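Relacing knit trainers: matching the lace to the shoe

The September item on cleaning canvas uppers brought in a run of letters about laces, most of them asking the same thing: what length to buy, and how to get both ends level. Conall Conneely has put together the notes below from the repair bench at Lurkamby.

Length. Take the old lace out, pull it straight along a rule and measure tip to tip, including the aglets. Do not go by the number of eyelets alone. Two shoes with the same number of eyelets can need quite different laces, depending on how wide the gap over the tongue is and how thick the upper is. If the old lace has gone missing, thread a length of string through in the same pattern, tie a bow in it, mark it, then take it out and measure that.

Section. Flat laces sit better on a knit upper than round ones. A round lace bears on a narrow line and will mark a soft knit if it is pulled hard. Flat laces must be kept flat through every crossing. A single twist low down near the toe will make itself felt after an hour's walking.

Stretch. Wultora flat laces were hung overnight with a 500 g weight and remeasured in the morning. The gain was 3 mm on a 700 mm lace, small enough to ignore. Older cotton laces from the Flanagan box gained a good deal more and should be stretched before they are cut or tipped.

Levelling. Check the pair before threading. Hold both laces up by their tips, side by side, and let them hang. Any difference shows at the bottom. Then start at the lowest pair of eyelets, draw the lace through and bring the two aglets together over the tongue. Adjust until they meet. Carry on upwards, and check again at the halfway point, when a correction still means moving only a few crossings.

Tension. Leave the lower crossings slack enough to slide a fingertip under. Take up the slack from the toe end with the foot in the shoe. Knit uppers have very little structure of their own and will pucker if the lacing is drawn tight with the shoe empty.

Aglets. A split aglet can be replaced with a short piece of heat-shrink tube. Trim the lace end square, slide the tube on so that the lace stops just inside it, and warm it gently. Clear nail varnish will do for a week or two but goes brittle.

Spare laces should be coiled flat and stored in pairs. Pernent members may borrow the eyelet gauge (item 2852 in the tool list), to be returned within the month.
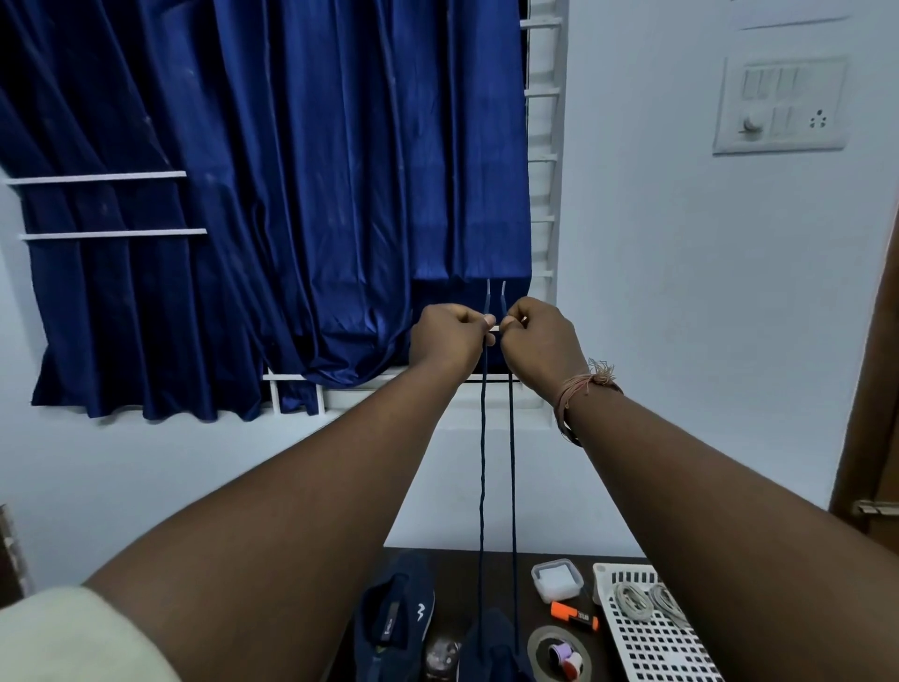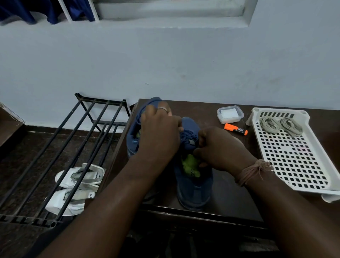 Navy laces held up by the tips (first picture); lacing in hand on the navy knit pair, with two coiled laces in the tray (second picture).

Pernent Newsletter | 4 Dec 2025 | Contact the editor | Back to top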